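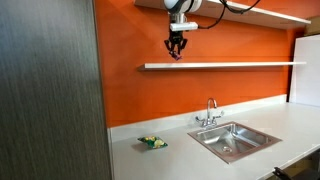

Small item in the fingertips, lower shelf height

From: Ivone Sampaio
To: gripper-users list
Date: Thursday, November 30, 2023
Subject: Re: two-finger gripper on flat packages

On the list, Herrero wrote:

> We are choosing between the Brikum and the Odano two-finger
> models for light packaged goods. Both data sheets look fine.
> Has anyone run them on thin items lying flat on a hard counter?
> Our fingers close over the top of the wrapper and come up
> with nothing. Also, does the wrist camera help you at all at
> that height, or do you rely on the fixed one?

We had the same trouble in April, so I can answer some of this.

Both grippers were run at the Kerkgate kitchenette on the same arm with the same controller settings. Each one got 10 tries per item. I am only reporting the candy bar and the small chip bag, which are closest to what you describe.

Candy bar: Brikum 8 of 10, Odano 10 of 10. The two Brikum misses were both height errors. The tips stopped a little high and slid off the rounded top of the wrapper. We lowered the approach and did not see it again, but I did not repeat the full set, so treat that as a note and nothing more.

Chip bag: closer to even, and worse for both. A bag lying flat gives the fingers very little to close on. Coming straight down on the middle works if there is air in the bag. Going for the sealed edge did not work for us with either set of tips.

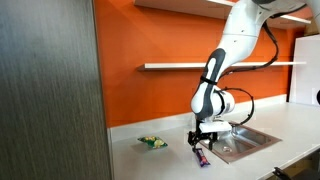

Approach over the candy bar, front corner of the sink

Placement matters more than I expected. With the bar near the sink we had to limit the wrist rotation, or the planner would pick a path that put the housing close to the faucet. If your counter has a tall faucet, put it in the collision model with a good margin. Check your cable slack too - ours loops out wide at the wrist and the planner knows nothing about it.

On force: we ended up at 40 percent on the Brikum. Higher than that crushed the bar. I don't have a matching number for the Odano, the scale is different and I did not keep the conversion.

On cameras: the fixed one, for the last part of the approach. Our wrist view was mostly fingers by then. We still use it higher up to get the angle of the bar.

What tips are you using, the stock ones or the soft pads? And is your counter a light color? White under a shiny wrapper gave us bad depth readings until we changed the exposure.

Ivone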